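Teaching two arms to tidy a desk

The lab at Skarska is up two flights of stairs, and the researcher who runs the two-arm project had coffee ready before I'd even got my coat off. We were meant to talk for half an hour. I left well after dark, and I can't say I minded.

Her group wanted to know whether a robot learns better from many short demonstrations or from fewer long ones, mistakes included. "Everybody throws the fumbles away," she told me. "We kept ours, all 1,596 recordings, and we let the arms learn how a person gets out of trouble."
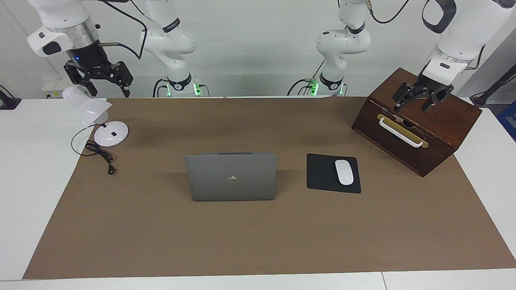

The two-arm setup at Skarska, with a lamp, a laptop, a mouse and a wooden box on the paper mat.

The result surprised her. Over 240 test runs on desk objects, the version trained with the fumbles finished 94 more of them than the version trained without. "I made my student run the count again," she said, laughing, "and then I did it myself, because I'm like that."

I asked which object gives her the most grief, expecting her to say the box. "Oh, cords!" she said at once. "A box stays a box. A cord is a new shape every time you put it down."

Next July the method goes to a partner lab in Jirkstead, where the plan is to reach 2,000 recordings with different people guiding the arms. She'd like to see whether somebody else's fumbles are as useful as her own group's.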